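I have been meaning to write about sample sizes for a long time, and last Wednesday I finally got annoyed enough to sit down and do it, so put the kettle on, this may take a while.

If you've never worked in clothes, you might think the sample is the easy part. Somebody draws a coat, somebody cuts a coat, and one coat gets sewn up so that everybody can stand and look at it. In our workroom that coat is always a size 6. It was a size 6 when I started, and it was a size 6 at Brinex before that, where I spent my first years sewing in linings and being told to slow down (I never did learn to slow down, I only learned to unpick faster).

The trouble starts when the coat goes from a 6 to a 20. You'd hope that somebody would cut another sample at the far end of the range, put it on a real person and ask her to lift her arms. Mostly what happens is that the pattern is graded up by rule, so much at the bust and so much at the hip, and the shoulder goes along for the ride. But shoulders don't grow the way hips do! I've seen a lovely wool coat, style 717, come back in the larger sizes with a shoulder seam halfway down the sleeve, and then heard a perfectly nice buyer say that the larger sizes "just don't sell."

Well, no. I wouldn't buy it either. 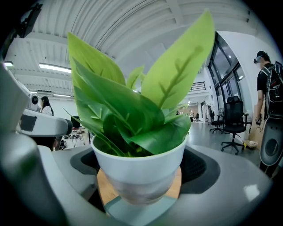 Gilani Pattern Room

My old boss, Sohail Orakzai, taught me to grade by hand, with a long ruler and a pencil he sharpened with a kitchen knife. He used to make me walk the sleeve around the armhole on every size, right up to the top one, and he would sit there eating his sandwich while I did it. I thought it was a punishment at the time. Now I do it to the younger cutters, and I can see from their faces that they think the same of me, which is fair enough.

We had a proper test of all this in December, when Dillineck asked us for a raincoat in a full run of sizes and, bless them, agreed to pay for a second fitting. So we made up the 6 and we made up the 20, and we had both ladies in on the same afternoon. The 6 was fine. The 20 pulled across the back, gaped at the neck and had pockets so low that she had to bend at the knees to find them. We laughed, she laughed, and then I spent 5 days redrawing the back yoke and bringing the pockets up to where her hands wanted to be. The second one was so much better that she asked if she could keep it. (She couldn't, it had no buttons and one cuff was pinned.)

I know what the answer is going to be from the money side, because I've heard it at every place I have worked. A second sample costs cloth, and time, and a fit model's fee. All true. But so does a rail full of coats marked down twice and then sent off in boxes to the outlet at Prurkthorpe, where I've personally seen them hanging in the spring with their sad shoulders.

If you sew at home, you can check this yourself with any bought pattern. Lay the smallest and the largest size on top of each other and look at the shoulder point and the armhole. If the lines march outward at the same distance all the way around, like ripples in a pond, make up a cheap cotton version before you cut into your good cloth. And do sit down in it. People forget to sit down.

I've got a whole other grumble saved up about sleeve linings, but my tea is cold and the dog wants out, so that will have to be next time.

Recent posts
Why I still baste my hems
A drawer full of shoulder pads
What to ask before you buy secondhand wool
The trouble with stretch denim

Last updated: Wednesday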